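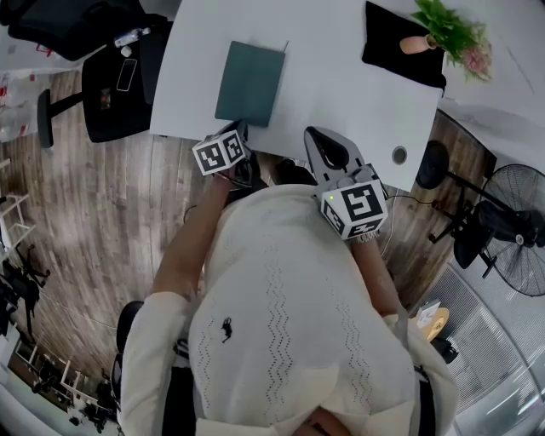 Tabletop recording with a pair of hand-held grippers, each carrying a marker cube.

Equipment planning for hand-held gripper recording

Equipment planning for hand-held gripper recording is the process by which a laboratory, school or firm decides what to buy, borrow or build before it begins to record manual tasks for use in robot training. It covers the grippers themselves, the cameras and tracking markers fitted to them, the furniture and objects of the work area, and the storage and staff time that follow. The subject is usually treated apart from the purchase of robot arms, which are budgeted under capital equipment in most institutions.

Scope

A basic station consists of two grippers, one for each hand, a table, and a small stock of everyday objects. Tracking may rely on printed markers, on cameras or on both. Printed markers add little to the cost but must be flat, clean and firmly fixed, and a spare set is normally ordered with the first.

Tables and chairs are often taken from existing office stock. Table height, floor space and access to power have a greater effect on daily output than the finish of the furniture, and planners are advised to settle them before the grippers arrive. Objects such as folders, pens and potted plants are inexpensive, though they wear out and should be listed as consumables.
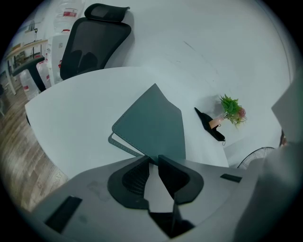

Equipment Planning Office, Horham Institute of Applied Automation

Budget structure

The Horham model, drawn up by Špela Begović, divides a station budget into three parts: hardware, room and labor. Hardware includes grippers, cables, mounts and finger pads. Room costs include furniture, lighting and cooling. Labor covers the operator and the person who checks the recordings, and it is almost always the largest part over the life of a project.

Begović recommended that finger pads be bought separately from the gripper body wherever the supplier allows it. Pads are the first component to lose grip, and replacing a complete unit for worn pads was identified as the main source of overspending in the institute's early projects.

Purchase and leasing

Grippers may be bought outright, leased, or assembled in-house from printed parts. The Sunetti program leased its first units for seven months and then purchased them at a reduced price. The Vasić workshop chose in-house assembly. Its unit price was lower, but the time spent on calibration was not entered in the original budget and had to be covered from the following year's funds.

Fulgencio Cantero, who reviewed both cases, advised that a new group lease two units and delay any larger order until its file formats and checking procedure are fixed. He also proposed that quotations state the delivery time of spare cables — an item commonly left out, and one that can stop a station for weeks.

Storage and maintenance

Video from cameras mounted on the grippers takes up far more space than the tracking data. The Plilis guidelines call for storage to be bought in stages and for one copy to be held outside the recording room. Lenses and marker faces are wiped at the start of each shift, and pads are inspected at the end.

Maintenance is generally entered as a yearly share of the hardware cost. Groups running more than one station keep a shared reserve unit, which is rotated into use so that faults are found before it is needed.

See also: Teleoperation; Motion capture; Total cost of ownership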